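Dumpling festival in July, who's in?

flikton_fan
Tuesday, March 31, 2020
Orkier Hall has put up the plan for its dumpling festival and I'm already hungry! 50 stalls, $70 a ticket, eat as much as you like.

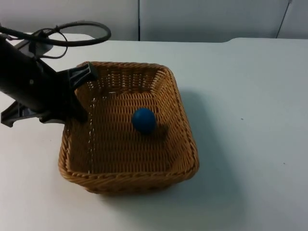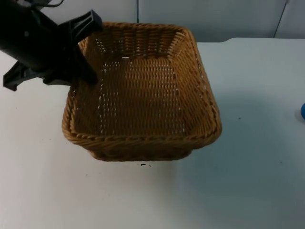
Now, the food! Pork and chive, potato and cheddar, prawn, and a rhubarb one for dessert (yes please). I'd love it if the stalls served everything in a woven basket like the tan one on that white table, lined with a cloth, so you could wander about and share. My vote for first stop is Sfakianakis, their fried ones are unreal.

resulton_rd
$70 is steep. I'd eat 12 and need a lie down.

Herman Nasution
Disagree, I'd get my money's worth by lunch! Baskets are a bad idea though, the soup ones leak everywhere. Bowls for me.

flikton_fan
OK, bowls for soup, baskets for fried. Deal?

resulton_rd
Still steep. Are kids cheaper? My neighbour's two eat like horses.

Herman Nasution
Under tens are free, and the first 200 people get a bubble tea. I'm bringing my mum and my biggest trousers.

resulton_rd
Free kids? Fine, put us down for the Saturday.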